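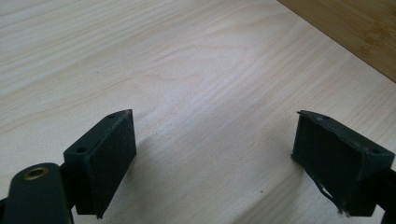 Tea box day (finally)

Quick one tonight, I have 30 minutes before I need to pick up the kids and the dishwasher is already yelling at me.

So the tea situation. It had gotten bad. Sachets in the mug cupboard, sachets in the drawer with the batteries, a whole bunch in a zip bag from when Maritza moved and gave me everything she didn't want to pack. I'd open the cupboard for a cup and get hit in the face with green tea. Enough.

Step one was the table. Cleared it all the way off, mail and everything, wiped it, forgot how nice the grain is on that thing. Those big swirly ovals in the middle! Pale as anything. I keep it covered in junk eleven months of the year, shame on me.

Then the box. Wood, glass in the lid, nine little compartments. Got it at Grinano in March and it has been sitting on top of the fridge ever since with the receipt inside. Lucimara has the same one and hers always looks so pretty, all sorted by color. Mine will not be that. I tried. 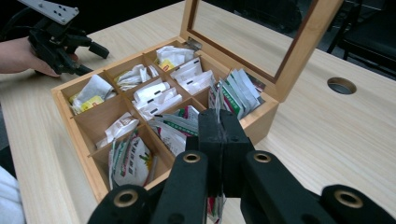 Nine compartments, every one packed. Mostly white wrappers, so good luck to me.

My system, if you can call it that: stripy green ones together by the lid, because those are what I drink in the morning. The ones with Chinese printing went in the front corner. Feven brought me a pile of tea last year and I still can't read any of it, I just go by smell. A couple of packets with yellow on the label ended up on top toward the back. Everything else went wherever it fit. Some of it is pretty crumpled, oh well, tastes the same.

Things I learned: wrappers stand up better if you really fill the slot. Half full and they all flop over. Also dont try to do it by date, I started that and quit after 2 compartments.

Still have a handful left over that won't go in. Teemu says drink them. Fine. Kettle is on, peppermint first I think, then teh mystery one from the zip bag.

Next up is the spice shelf but probably not before Tuesday. If anyone knows a rack that fits a really shallow cupboard, leave me a comment please, the Turunen one was too deep and I had to take it back.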